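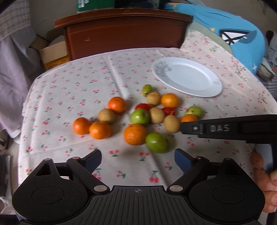
Recording at home with the Undutlow hand gripper: frequently asked questions

Last updated 4/7/18

Do I need a robot to take part?
No. You hold the gripper and do the task yourself. Your recordings are sent to Cesari, where they are used to train the arm.

What is the fruit task?
Move each piece of fruit from the table onto a plate, one at a time, using only the gripper. Start with the fruit loose on the table and the plate bare. Stop recording when the last piece is on the plate and the jaws are open again.

Which fruit can I use?
Anything that fits between the jaws without being forced. Mandarins, kiwifruit, small apples and tomatoes are all fine. Mixed colours and sizes are better than a bowl of the same thing. Please don't use grapes or cut fruit.

Does the table have to be plain?
No. Patterned tablecloths are welcome, and so are creases. If the cloth slides when you pick something up, keep going. If it drags the plate with it, start again.

Should I tidy the room first?
Leave it as it normally is, but put away letters, medicine labels and family photos – anything with a name or address on it. Other people should stay out of view.

Where do my hands go?
One hand on the grip. Your other hand must not touch the fruit, the plate or the cloth while you are recording. Part of your gripping hand may show at the side and that is fine.

How fast should I move?
A bit slower than you would with your fingers. Close the jaws fully before you lift, and don't throw or drop the fruit.

I dropped one. Do I delete the recording?
Keep it if the fruit stayed on the table and you picked it up again with the gripper. Delete it if it went on the floor.

How many recordings do you need from me?
The basic set is 300. Households on the long plan do 1000, spread out however they like until the end of December. Change the layout every time – move the plate as well as the fruit.

Can I use the Inder remote station instead?
Only at the Pan workshop. The remote station drives a real arm, and you need to do the induction before you book a session. Remote sessions count separately and can't be added to your home total.

The jaws are sticking. What now?
Wipe the pads with a damp cloth and let them dry. Don't oil the pivots. If they still stick, send the gripper back and we will post another one.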